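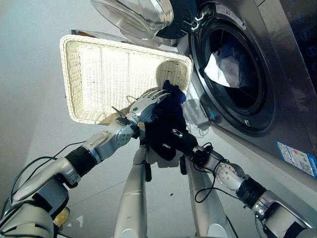 4. Making a batch of chocolate

Read section 3 (Assembly and first cleaning) before you start. The steps below are for a standard batch in the Motcombe tabletop melanger. If you have the small bowl, halve all the weights and leave the times as they are.

4.1 What you need

Roasted and winnowed cocoa nibs, 400 g
Cane sugar, 200 g
Cocoa butter, up to 24 g (optional, makes the chocolate easier to pour)
A hair dryer or a low oven
A kitchen scale
A flexible spatula

The full batch should never go over 600 g before cocoa butter. More than that and the stones ride up on the paste and the belt will slip.

Organic nibs can be used in the same way as any others. They are often sold raw, so check the bag. Raw nibs must be roasted first. See the roasting table in section 7.

4.2 Warming the bowl

1. Put the nibs in the oven at its lowest setting until they feel warm all the way through.

2. Lift the stone assembly out of the bowl. Warm the bowl and the stones with the hair dryer. They should be warm to the touch but comfortable to hold.

3. Refit the stones. Turn the tension knob until it just stops, then back it off one full turn.

Caution: Do not put the stones in the oven. The glue between the stone and the sleeve can let go.

Note: Cold stones are the usual reason a batch stalls in the first few minutes. Do not skip this step in winter.

4.3 Adding the nibs

4. Start the motor with the bowl empty. Let it run for a few seconds and listen. A low rumble is normal. A clicking noise means the sleeve is not seated - stop and go back to step 3.

5. Add the nibs one spoonful at a time. Wait for each spoonful to break down before adding the next. This takes patience and there is no way to hurry it.

6. Scrape down the sides with the spatula whenever nibs collect above the paste. Switch the motor off first. 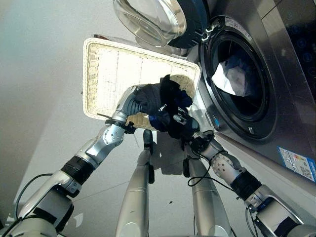
7. When all the nibs are in and the paste runs off the spatula in a thick ribbon, turn the tension knob one half turn tighter.

8. Put the lid on, leaving the vent open. Some of the sharp, vinegar-like smell from the beans will leave through the vent over the next few hours.

Caution: Keep fingers, sleeves and spoons clear of the stones while the motor is running.

4.4 Adding the sugar

9. Dry the sugar in the low oven and let it cool until it is only warm. Damp sugar will seize the chocolate.

10. Add the sugar in four parts, a few minutes apart. The paste will get thicker each time and then loosen again.

11. Add the cocoa butter now if you are using it. Melt it first.

12. Leave the melanger running for 24 hours. Taste it from time to time, with the motor off. If it feels gritty on the tongue, keep going.

Note: Powdered milk, for milk chocolate, goes in with the last part of the sugar. Do not use liquid milk, syrup or honey. Any water will turn the batch to a stiff lump and it cannot be saved as chocolate. It can still be used in brownies or a hot drink.

4.5 Emptying the bowl

13. Switch off and unplug. Release the tension knob all the way.

14. Lift out the stones and let them drain over the bowl, then scrape them with the spatula.

15. Pour the chocolate into a lined pan. It can be tempered right away (section 5) or left to set and tempered later. Untempered blocks keep well in a cool cupboard - wrap them well, as chocolate picks up smells from onions and spices.

Spare belts and sleeves can be ordered from Wirnis using the form in the back of this booklet. Quote the number stamped under the base.

Recipe weights in this section by Octavian Dinu. Tested by Ovidiu Husar.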